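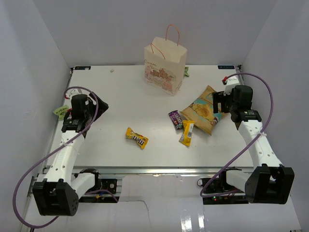

Paper gift bag with rope handle, with snacks

Flerkside Paper Gift Bag, Medium
Sold by Vikari, packaging for small shops

The Flerkside bag is our most ordered paper bag for gift shops, bakeries and guest houses. It is made for customers who want to give a few snacks, a small book or a pair of socks in something nicer than a plain shop bag. The paper is firm, so the bag can stand on a counter while you are filling it.

We started to sell this bag after many requests from Hrefna Holst, who runs a small shop in Momcombe and could not find a gift bag with a handle that is comfortable to carry. The rope is soft and goes through two holes in each side. Inside the bag it is closed with a knot, without metal parts.

What is in the pack
Flerkside bags are sold in packs of 35. They come folded flat, in one carton, with a sheet of blank gift tags. Tissue paper is not included, but you can add it to your order in the next step.

Choosing the print
There are 4 printed designs and one without print. If you would like your own shop name on the bag, please write to Bảo Mai before you order. He will send you a drawing to check, and we do not print anything until you have answered him. Own print takes roughly 8 working days. In October it can be longer, as many shops order for the winter holidays at the same time.

How to fill it
Open the bag fully and press the bottom flat with your hand. Put heavy things first, such as jars or chocolate. Light bags of chips should go on top, where they will not be crushed. We do not recommend this bag for glass bottles. For bottles please look at the Kim bag, which is narrow and has a double bottom.

Storage
Keep the carton in a dry room and away from strong sun. The printed colors can become pale in a shop window after a long time. Bags which got wet should not be used for food gifts, even if the food is wrapped.

Delivery and returns
Orders leave our warehouse within 5 working days. Unprinted bags and our standard designs can be returned if the carton is not opened. Bags with own print cannot be returned, except when there is a mistake from our side.

Prices on this page are valid from 1/1/25. For larger orders please ask Lâm Hà for an offer and tell her the delivery address.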